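Home | Projects | Reports | Shop Hours

Flulum Gripper Build: Progress Report to the Dreton Fund
Oct 10, 2020
Posted by the Valderrama Shared Workshop

The grant was for $3565. We have spent $3000 of it, mostly on filament, fasteners and the two servos for the arm that will carry Flulum later on. Receipts went in with the July report, except for the last order from Vonelley, attached now.

Since July we have printed five versions of the finger. The first two split along the layer lines when the screws were tightened. Version three held but was too narrow at the tip. Four and five share the same body and differ only in the hole spacing. We are keeping five.

The linkage still has some play in it. We will try shorter pins before redrawing the part.

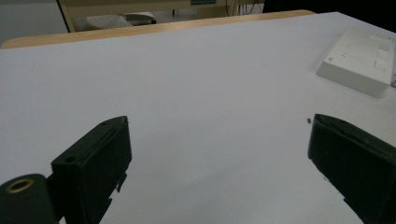

The hand-held version of Flulum is together and in use on the bench. Both fingers are black and boxy, with a wide gap between them when open, and the mounting piece on the left has a brass-colored ring in its end face. Reaching for flat boxes on the white table is the next test. We plan 22 pickups per object and will log each miss.

Still to do: the wrist plate, the cable guide and a short build guide for other members. We are not asking for more money at this stage.

Contact: Valderrama Shared Workshop, front desk
© 2020 Valderrama Shared Workshop | Back to top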